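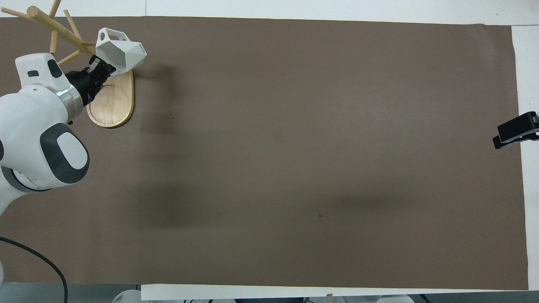

Arm with the two-finger gripper on the faceted cup, mug tree top left, wooden tray underneath.

Re: Spending our 4000 – one decent arm or a pair of cheap ones?
Board: Equipment and budgets

ollam_bench wrote:
Hello all! We've finally got our money agreed for the Ollamham workshop, 4000 pounds to be spent by the end of April, and I'm far too excited to be sensible about it so I need you lot. The job is small tabletop handling. Mugs, cups, trays, things on and off a rack. The picture is the sort of work I mean and I'd be over the moon if we could get to that level.

My plan at the moment is to put nearly all of it into a single refurbished arm from Jemonach and make do for the rest. My colleague wants two cheaper arms so that more people can have a go. Which would you do?

tinplate_tess wrote:
Ooh, lovely. One arm, every time, but please don't put nearly all of it into the arm! We did that and then spent a miserable spring asking for more. Grippers, spare fingers, a proper table, cable ties, clamps – it all adds up. Ours came to 384 in bits and pieces before we'd picked up a single cup, and that was with a table we already owned.

Look at how much of your picture is stuff that isn't the arm. Big sheet of brown paper over the table, clamp by the edge of it, rack, tray. Cheap things, yes, but somebody has to put them on the order.

gantrygoat wrote:
I'll disagree with Tess on the number of arms. If you've got a group learning, two arms is twice the turns. People get bored watching. Plustance do a small one that would let you buy a pair and still have change for fingers and clamps. It won't carry much, but neither does a cup weigh much.

tinplate_tess wrote:
It isn't the weight though, it's how repeatable it is. Hooking a mug on a wooden peg is fiddly. Have a look at how close that rod is to the cup. With a sloppy wrist you'll be knocking the tree over all afternoon, and I speak as the owner of a very dented tree.

gantrygoat wrote:
Fair, but a beginner will knock the tree over with a good arm as well :) I'd still rather have 2 going.

ollam_bench wrote:
This is so useful, thank you both! Can I ask about grippers while you're here? I'd assumed two fingers was the poor man's choice and that we'd want something with more joints eventually. Chaudhary have a three-finger one that looks gorgeous, and I've been to look at the page over 5 times this week.

smagana wrote:
Sarahí Magaña here, I look after the kit at a training centre and do the yearly order. Stay with two fingers. They're easy to mend and easy to explain, and the pads are cheap. A cup with flat sides like that white one is a kind thing to start on as well, because the pads have something to sit against. Get a few shapes: flat-sided, round, something with a handle. Charity shops are brilliant for this and it'll barely touch the budget.

On one arm or two, I'm nearer to Tess. But ask Jemonach in writing what is included. Is the mounting plate in the price? The flange between arm and gripper? We had a gripper sit in its box for weeks waiting on an adapter ring.

gantrygoat wrote:
Oh, the adapter ring is a good shout. I'd forgotten that one completely, and I'd have to buy it twice over. I still don't agree about the second arm, mind.

ollam_bench wrote:
Right, I'm going to ask for two quotes, the single refurb with everything listed and the Plustance pair with everything listed, rings included, and put them side by side for my colleague. The gorgeous three-finger one is off the list (sob).

Tess, what paper do you use on your table? Ours is white and very shiny, and I like the look of that dark matt stuff.

tinplate_tess wrote:
Plain heavy craft paper off a roll, nothing clever. Buy a wide one so you don't get a join down the middle, and put a second roll on the order, it does get grubby. Do post the quotes when they come, I love a quote!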